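I keep a bench arm for sorting odds and ends, and I read the Vandel good-practice sheet before I set it up. Some of it is sound. Some of it I doubt anyone tried on a real pile of junk.

**Tips that hold up**

- Clear cables out of the arm's reach before you power it on. Tape them down if you have to.
- Keep hands out of the tray while it moves, even at crawl speed. A stop button within reach doesn't make it safe to lean in.
- Check the finger pads every 30 hours of running.
- Set the grip force on the softest thing in the pile, then work up.

**Tips I'd argue with**

The sheet says to sort "like with like" before the arm starts. If I'd done that, what would I want the arm for? It also caps a tray at four kinds of material. My trays break that rule every time, and I'd sooner slow the arm down than empty them.

Then there's cloth. Vandel wants it gripped in the middle. I go for a corner, lift slowly, and watch the trailing end for passengers. Brotlow's guide says the same, though it spends 770 words getting there.

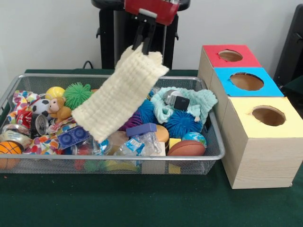 *Knitted cloth held by one corner, lower end still on the toys.*

Don't swing a long piece sideways until the bottom is clear of the pile. And put drink cans in their own bin, whatever the sheet says about "mixed light goods."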